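Grasp check says "held" when the gripper has only a pinch of fabric. Is the wrist camera model worth keeping?

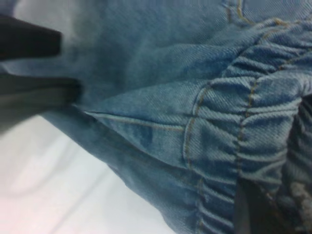 We fold and bag clothes on a two-arm cell and the software side has landed on me. The pick planner is Plusum, the grasp check is the Flunby classifier that our integrator set up, and I'm being told the classifier is the smart part. I have my doubts.

The way it works now: gripper closes, wrist camera takes one picture, Flunby gives back "held", "edge" or "miss" with a score. If it says held with a score over the threshold, the planner lifts. If it says edge, it opens and tries again a little deeper. Fine on T-shirts. On denim, and worst on anything with a gathered elastic waist, it says held nearly every time, and then the thing slides out during the lift or comes up twisted with half of it still on the table.

I went through the log for our last long run. 577 picks, and on the jeans and denim shorts the score hardly moved between the good lifts and the bad ones. A number that doesn't change when the outcome changes isn't telling me much. The integrator's answer was that we need more training pictures of denim. That was also their answer in January, about towels. We sent them the towels.

What I'd like to know:

Does anyone have a picture-only grasp check that works on thick, puckered fabric? I mean works on your own floor, over weeks. I have seen the demo videos.

Is the finger position reading any use here? Ours reports the gap after closing but the planner throws the value away.

Should I be picking near the waistband at all? Plusum likes it, I assume due to all the ridges. The grasp proposals cluster there no matter how the garment lands.

I can change the planner config and write small scripts around it. I can't retrain Flunby myself, the contract is strange about that.

Posted 10 May 2026 in Handling and Grasping

Answer 1 (accepted)

We dropped the picture-only check for cloth and I wouldn't go back. A still from the wrist can show you that fabric is between the fingers. It can't tell you how much load that pinch will take, and I don't see how more training pictures fix it when the information isn't in the picture to begin with. Your integrator may get the score to look better on a test set. I'd ask what the labels are. If a person looked at each still and clicked held or miss, then the model has learned to agree with that person, who also had no idea whether the lift worked. Ask for that in writing, they tend to get vague on the phone.

What we do in our cell (a Neagu controller, different planner, same kind of fingers):

Read the finger gap after closing. Use it. Denim bunched at an elastic band leaves a wide gap, one flat layer leaves a small one, and an empty close goes to the hard stop. It catches the plain misses with no model at all. It won't separate a good bunch from a bad bunch, so don't expect that.

Then do a test lift. Go up 18 mm, stop, wait for the arm to settle, and read the gap and the wrist force again. If the gap has shrunk or the force is falling, something is sliding. Put it down and regrasp. Costs you a bit of cycle time on every pick. We lost less to that than to garments on the floor, but do your own sums, our throughput was poor to start with.

Keep the camera, but compare two pictures, one at closing and one after the test lift. If the seam or the stitching has moved relative to the fingertips, the cloth slipped. Contrasting stitching makes this easy on jeans. You don't need a learned model, plain feature matching on a crop next to the fingertips does it. It will fail on black leggings. Ours falls back to force only when there are too few matches, and that fallback is a guess with a threshold on it, I won't pretend otherwise.

One caution. Log the outcome of the whole lift against the picture taken at closing. If the integrator does retrain, those are the labels you want them using, and if they refuse them you have learned something about the integrator.

On the waistband question, see the other answer, I half agree with it.

Answer 2

I'd turn the waistband picks off first, before adding any new checks. Proposal models like ridges since a ridge looks like something you can get your fingers around. A gathered band has a stack of them and every one looks like a fine grasp. But the gathers stretch. You pinch two or three puckers, lift, the elastic opens out under the weight, and now you're holding less cloth than the planner thinks.

In our version of Plusum you can load a penalty map that gets multiplied into the proposal scores. I made mine from a cheap texture filter: lots of parallel bright and dark lines close together means gathers, so push the score down. Took an afternoon. It also punishes ribbed cuffs and corduroy, and I've left it that way.

Picks moved to side seams and hems. Better, but I can't give you a clean number as we changed the fingertip pads the same week. Anyone who quotes you a clean number for cloth has probably changed the pads the same week too.

Comment from the asker: Tried the penalty map. Proposals did move off the band. Now a few garments come back with no proposal at all and the cell just sits there. Is there a floor setting?

Reply: Yes, clamp the penalty so it never reaches zero. Mine was doing the same.

Comment: Careful with hems if your next step needs the waist up. We got better lifts and worse folds.

Answer 3

Have you tried Ridthorpe? It has a fabric mode and the site says 100 percent detection of slipping. We haven't bought it yet but it looks good. Otherwise maybe just raise the threshold in Flunby.

Comment from the asker: The scores for good and bad lifts overlap, so raising the threshold throws out both. I did try it. The cell spent the whole shift regrasping one pair of shorts.

Comment: 100 percent of what, though. Their page doesn't say which fabrics or how many lifts.

Update from the asker

Test lift is in, along with the gap reading. Most of the drops on denim are now caught before the real lift — caught, mind you, the first grasp is as bad as ever. The two-picture comparison works when the stitching is near the fingers and gives me nonsense when the garment swings, so I raised the settling time and I'm still not sure about it. Flunby is running with its output logged and ignored. I'll leave it like that until someone shows me a garment type where it knows something the finger gap doesn't. Marking the first answer as accepted, though the penalty map did more for the picks themselves.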